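Cleaning and wiping pale matte work surfaces
Workshop & Benches > Surfaces and Finishes
11 replies, 746 views

nkozma
I have a large flat work surface in pale gray, smooth, matte, a few thin dark seam lines. It shows every smear. I have been wiping it with a damp white cotton cloth and a drop of dish soap, then leaving it to air dry. Under a low lamp I still get arcs of residue. Looking for a repeatable method, preferably without solvents. 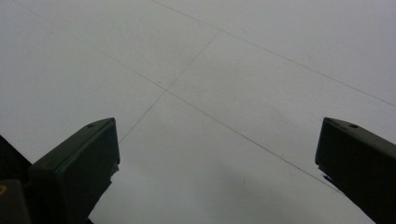
The seams are my second concern. Water sits in them if I use too much, and I don't know what the core is made of. The previous tenant left no paperwork.
Noémi

hg_ham
Residue arcs are nearly always soap. A drop on the cloth is too much. Put the drop in a liter of water, wring the cloth hard, wipe in straight overlapping passes, then go over it again with plain water and a second cloth. Dry by hand.

Thambiah_A
Disagree on the soap. On matte finishes I skip it unless there is grease. Plain warm water, microfiber, done. I used Vovetti spray for a year and it left a film that took an afternoon to get off.

hg_ham
Vovetti is a polish. It should never go on a matte surface. That says nothing about soap at the correct dilution.

Thambiah_A
The label says "all surfaces." Take it up with them.

shanthi.m
Cloth matters more than either of you allow. New white cotton has finish in it from the mill and will streak until it has been through three or four hot washes with no softener. Softener is the usual culprit with old cloths too. Fold the cloth in quarters and turn to a clean face every couple of passes -- a bunched cloth puts uneven pressure on the surface and leaves wet ridges.

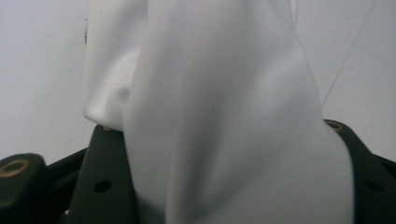 nkozma
Does the folding still matter for the final dry pass?

shanthi.m
Less so, but I fold anyway. The dry pass only picks up what the wet pass left, so a loose cloth works if it is clean and you keep it moving.

N. Matlala
For the seams: wipe along them, never across, and dry them first. If one has started to lift, stop using water near it until it is sealed. I would also leave abrasives alone. I tried a 1,000 grit pad on a scuff once and now have a shiny patch about the size of a plate. 400 would have been worse.

hg_ham
Agree on abrasives.

nkozma
Washed the cloths twice without softener and dropped the soap. Arcs are fainter, still there near the back edge. Will try the plain water rinse next.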